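4.2 Where the bottles live

We had expected the refrigerator door to settle the matter. It did not. In Drurkside, where the first set of household visits took place, people who share a kitchen keep their drinks in places that make sense to one person at a time, and the rest of the household finds out by searching. The diary sheets from Notden say much the same, with worse handwriting.

Our interest is in what we call parking: the spot where a thing in daily use is put down between uses, as opposed to the spot where it is officially stored. Every household we visited could name the official spot for bottles at once. Most then had to get up and look for the bottle. Earlier work on shared kitchens tends to treat this gap as untidiness. We think it is closer to a rule, though a rule that the people following it would deny under oath.

Respondents kept a parking diary for 4 weeks and wrote down each time they could not find a bottle they believed to be open. The diaries produced 300 usable entries, along with several shopping lists and one fairly long complaint about a brother-in-law, which we have left out of the analysis with some regret. Entries were coded by two readers working apart. Where the readers disagreed, the entry was read aloud at the weekly meeting until one of them gave in.

Parking spots fell into two broad types. Edge spots are the ends of counters, windowsills and the tops of appliances, where a bottle lands on the way to somewhere else. Bounded spots are those with a rim or a border: a tray, a shallow box, the dip beside the sink. Respondents spoke of bounded spots as if they had some legal standing. A bottle on the counter was "out," but the same bottle on a tray was "put away," even when the tray was on the counter. A tray may therefore hold one bottle in good standing while its neighbor is treated as a stray (Figure 4). 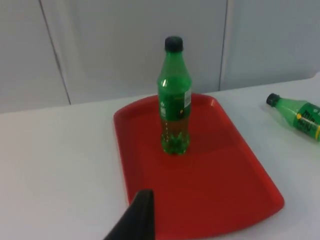 Figure 4. Bounded and unbounded placement: one green bottle upright in a red tray, a second on its side on the white tabletop.

Gemma Lombardi objected, on reading a draft of this section, that we were giving the tray too much credit, and that in her own kitchen a tray was simply where bottles went to be forgotten by everyone at once. She asked whether "put away" in the diaries might only mean "no longer my problem." We went back to the entries with this in mind. The two meanings cannot be separated in the diaries as we designed them, and the follow-up interviews in Notden, reported in Section 5, put the question to respondents directly.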